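The Long Life of a Kitchen Towel

6 min read
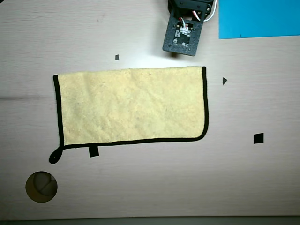
Where towels come from

Most kitchens have a drawer that nobody has sorted in years. It holds the towels. Some were bought in a pack, some came with a house, and a few have been through the wash so many times that they no longer match anything else in the stack.

Joyce Rotich has spent most of her working life with that drawer in mind. She runs the linen room at Leker, a small hotel supply and laundry business in Tarnton that washes towels, cloths and aprons for restaurants and guesthouses within an hour's drive. In May, the month before the summer guests arrive, her room handled 3,234 kitchen towels. Of those, 259 were pulled from service and cut down for rags.

"People think a towel is finished when it has a stain," Rotich says. "A stain is nothing. I look at the edges first."

The edge goes first

A terry towel is a base cloth with loops of yarn standing up from it. The loops do the drying. The base holds everything together, and the binding keeps the base from fraying. When the stitching on a binding gives way, the cloth behind it starts to unravel, and every trip through the dryer makes it worse.

Rotich runs her thumb along each side before she looks at the middle. A contrasting binding, black on yellow for instance, makes the job quicker – a gap in the stitching shows up right away. It also has a drawback. Dark binding on a pale towel can bleed in the first few washes, so new ones at Leker go through cold and on their own until the water runs clear.

Hanging loops are the other weak point. A wet towel is heavy, and all of that weight pulls on a short length of tape sewn into one corner. Children tug on it. Cooks yank the towel off the hook with one hand while they hold a pan in the other. Rotich resews loops with a short zigzag stitch, back and forth over the corner, and says a home sewing machine will do it fine. If the corner itself has torn, she moves the loop to a different corner.

What to do about gray patches

Pale towels go gray. Some of that is grease that was never washed out, and a lot of it is detergent. Too much soap leaves a film in the loops, the film holds dirt, and the owner adds more soap the next time.

Rotich's advice is to cut the detergent in half and wash on warm with an extra rinse. Skip fabric softener. It coats the yarn, and a coated towel pushes water around the counter when it ought to soak it up. For towels that are already dull, she soaks them overnight in hot water with washing soda, then runs them with no detergent at all. It can take two rounds.

She keeps bleach away from anything with a dark trim. Yellow towels may survive it, but black binding comes out a rusty brown.

Folding for the drawer

Folding is where Rotich gets particular. At Leker, towels are laid on a bare table, smoothed from the center out with the flat of the hand, and folded once so that the fold runs along a long side. The loop stays outside. That way a person can reach into a stack and pull one out by the loop without dragging the others along.

For a deep drawer she folds again into thirds and stands the towels on end. For a shelf she leaves them wide and flat and puts the fold toward the front. Towels should be fully dry before they go away. One damp towel in the middle of a stack will make the whole stack smell in a day or two.

Bedding gets a different table and a different set of rules, and she would rather not be asked about fitted sheets.

How many is enough

The guesthouses that use Leker have 822 kitchen towels between them, far more than they need at any one time. A household can manage with much less. Rotich owns ten at home. One is on the hook, one is on the oven door, a couple are in the wash, and the rest are in the drawer.

When one wears out, she cuts off the binding and cuts what is left into 4 pieces. They go under the sink for floors, shoes and the bicycle chain – after that they go in the trash.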